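Skeltau: Complete Edition
Publisher: Venmont
Developer: Gevow 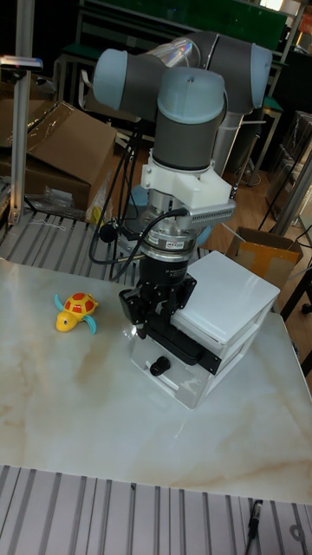 Skeltau is a single-player strategy game set in a mountain province during the last years of a long drought. The player governs the town of Demissie and its outlying farms, assigns water rights, maintains the roads and negotiates with neighboring districts. The Complete Edition contains the base game, both expansion chapters and all updates released to date.

The campaign is divided into seasons. At the start of each season the player receives a report on reservoirs, grain stores and public opinion, and then issues orders. Orders cannot be withdrawn once the season has begun. A slower pace may be selected in the Settings menu at any time, and the change does not affect saved progress.

Local play is supported for 2 players in the Joint Council mode. Each player controls one half of the province, and both must approve any order that concerns the river. Online play is not available.

The story was written by Mebrat Gudeta, who also prepared the text of the in-game almanac. The almanac holds 186 entries, which are unlocked as districts are surveyed. Entries unlocked in the base game carry over to the Complete Edition when the same user profile is used.

Product information
Format: Physical disc or digital download
Players: 1 to 2 (local)
Text languages: English, French, German, Spanish
Save slots: 12 per profile
Controller: Required for Joint Council mode
Map regions: 850, including expansion chapters

Owners of the original release may purchase the expansion chapters separately. The first chapter, The Upper Dam, adds a new campaign that begins in April, at the opening of the planting season. The second chapter adds a free-play map and an additional set of town buildings.

Ordering and returns
The boxed edition is limited to 780 copies and includes a printed map of the province. Orders are filled in the order received. Unopened copies may be returned within 30 days of delivery with the original packing slip. Opened copies will be exchanged for the same title if the disc is found to be defective. Download purchases are final once the game has been installed.

Page last updated 12/21/25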